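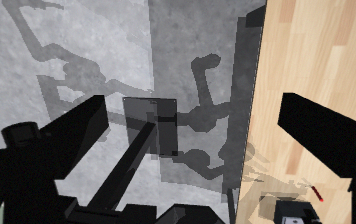

Why does the gripper stop with fault 29 when nothing is between the fingers?
The controller has lost agreement between the finger position it commanded and the position it reads back, so it holds the arm still until you clear the fault and re-zero the fingers.

6.4 Clearing a finger position fault

Fault 29 is the one new Birkon users meet first, and once you've cleared it a couple of times you'll find it's a quick job! Everything in this section works in the simulator too, and we really encourage you to practice there first. You can wreck a virtual finger all afternoon and have a fresh one after a reset.

Before you start

CAUTION: On a real arm, press the emergency stop before reaching anywhere near the fingers. A faulted gripper is holding position under power and can move the moment the fault clears.

CAUTION: Do not clear the fault from the pendant while another person is inside the work area.

Procedure

1. Write down the fault number and the two finger readings on the Status page. They are erased when you clear.
2. Press the emergency stop (real arm) or Pause (simulator).
3. Check that both fingers can travel their full length. Look at the table edge as well as the table top, a spot that is very easy to miss from the operator's side.
4. On a real arm, wiggle each finger by hand. A little play is fine. If one swings freely, stop here and go to 6.7, Replacing a finger coupling.
5. Release the emergency stop, or press Resume in the simulator.
6. Set the speed limit to 2 percent.
7. Open Tools > Gripper > Re-zero and hold the Enable button. The fingers close, touch, and open again.
8. Compare the new readings. They should match to the last digit.
9. Choose Clear Fault, then run one open and close cycle before you bring the speed back to 100 percent.

NOTE: Letting go of Enable during step 7 cancels the re-zero. No harm done, just start the step again.

If the fault comes back

In the simulator, a fault that returns right away nearly always means the finger model and the controller file are from different releases. Load controller file 3682 or later and restart the session. Chrysanthi Tsakiris tracked this one down for us, and it has saved everybody a lot of head-scratching!

On a real arm, check the finger cable at the wrist for a half-seated plug. Push until it clicks, then repeat from step 5. If the fault still returns, leave the arm stopped and send your readings from step 1 to Seltinex support.

Section revised 2021-01-15 by Ramiro Lorente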